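Plonomier bench practice, progress to December
For: Despina Nikolovski, Flurnalard
From: Stavros Begović

Quick one, full tables to follow.

Done this period
Written rules for two-arm garment work now at version 5. Speed limit in shared space set at 275 mm/s, down from the old number, which was copied from a different cell and never argued for. Arms labeled left and right at the bench, same names in the logs. Stop check at start of every shift, signed.

Operator training: 6 people through it, Vukčević site included. Drundidau still waiting on dates from there side.

Not done
Cable routing rule. Draft says no loose cable across the work area while arms are powered. Fine on paper, harder with the current grippers. Need 40 more hours of bench time before I'd put a clearance figure on it.

Also open: where a person may stand or rest a hand during a run. Two versions of the wording, neither agreed. Would like your view before we freeze it.

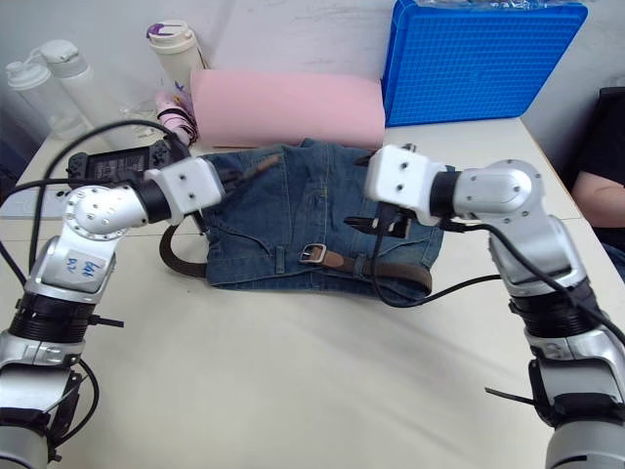 Folded jeans, belt left in, both arms over the table. Gripper cable lies across the denim.

Belts and buckles get their own line in version 6. Hard parts are not covered by the grip force table, which assumes cloth only.

Spend on track. Nothing to move betwen headings. Next report same format unless you want it shorter.

S.B.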